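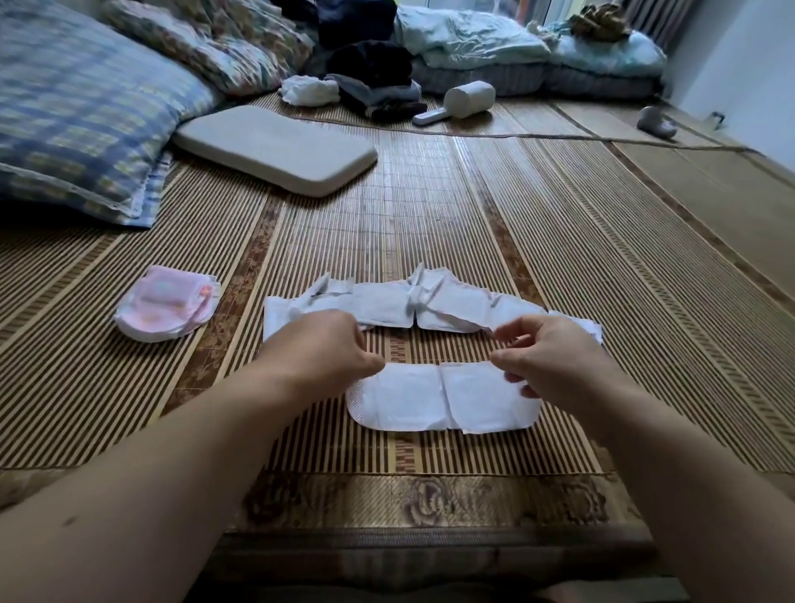

November, morning

Onion line, root and top trimmer, Claltden shed. Picked up where the last entry stopped. The Zenda trimmer is back on its feet after the bearing change and the guards are on. Isolator tagged off overnight, tag removed 7:40 am.

Ran the first batch with the old blade set to get a baseline. Brown onions, medium grade, 185 kg through the hopper. Feed belt on setting 4. Trimmed both ends, no peeling stage, air off. Counted 441 onions out of the sample bins and sorted them by hand:

clean both ends: 335
root plate left on: 53
cut too deep, first white layer gone: 28
crooked cut: 25

Deep cuts are nearly all on the flatter onions. They sit low in the cup and the top knife comes down further than it should. Root plate left on is a different problem. Those onions went in upside down or on their side, and the aligning rollers didn't turn them in time. Slowing the belt to 3 gave the rollers longer, but the hopper backed up and we had to clear it with the paddle.

Cups are the Trirevix moulded ones, food grade, grey. Two had hairline cracks at the drain hole. Swapped both. Spares left in drawer: six. Reorder when it gets to four.

10:15 am

Changed to the new blade set. Note for next time: the lower blade carrier has a left-hand thread. I leaned on it the wrong way for a good five minutes before checking the drawing. Have marked the carrier with paint pen.

New blades are the same thickness as the old ones but the bevel is on the other face, so the shim stack had to change. Took out one 0.5 mm shim per side. Blade to cup clearance now 1.5 mm, checked with the feeler at the front, middle and back cups. Middle was a touch tighter. Left it.

Test run on a half hopper. Cut face is much cleaner, no tearing of the outer skin. The skin used to drag down into the cut and leave a flap, and the peeler after it would then blow the flap around instead of lifting it off. That has stopped for now. Want to see it on onions from the back of the cool room before I believe it, as those skins are softer.

Peeling stage, afternoon

Compressor up to 6 bar at the tank, 5.2 at the manifold with all four nozzles firing. That drop is bigger than it was last season. Soaped the fittings and found a slow leak at the elbow behind the dryer. Re-taped it and got 5.6 at the manifold. Still losing something. Next suspect is the regulator diaphragm.

Nozzle 3 was pointing low. It has been knocked, likely when the skin chute was taken out for cleaning. Reset it to match the others using the bent gauge on the hook. Whoever takes the chute out, please lift it straight up and not toward you.

Scoring knife depth is fine at one and a half turns from touch. At two turns it marks the flesh and the onions brown along the line by the next day.

Colour sensor on the reject gate keeps firing on pale onions. Tried the Rojanasak settings sheet that came with the sensor and it was worse. Went back to our own numbers, threshold up two steps, and false rejects came down to a few per bin. Wrote the numbers on the inside of the cabinet door, since the sticker on the front has worn off.

Skins: the waste auger coped with everything except the damp batch. Damp skins wrap on the shaft at the outlet end. Cut them off with the hook knife, power off, tagged. A scraper bar at the outlet would fix most of it. There's an offcut of stainless flat under the bench that looks about the right length.

4:30 pm

Washed down, low pressure around the sensor housing. Blades wiped and oiled with the food grade stuff. The old set is wrapped in the blue rag on the second shelf and needs to go for sharpening. Tips are fine, edges are gone.

To do
Regulator diaphragm, order and fit
Scraper bar for auger, drill two holes, check it clears the flight
Repeat the sort on flat onions only, belt at 3.5 if the controller will hold it
Try a thin packer under the cups for the flat grade, 2 mm to start
New sticker for the reject gate cabinet
Hopper paddle handle is splitting, sand and tape or replace

Hour meter not read today. Display is fogged on the inside again.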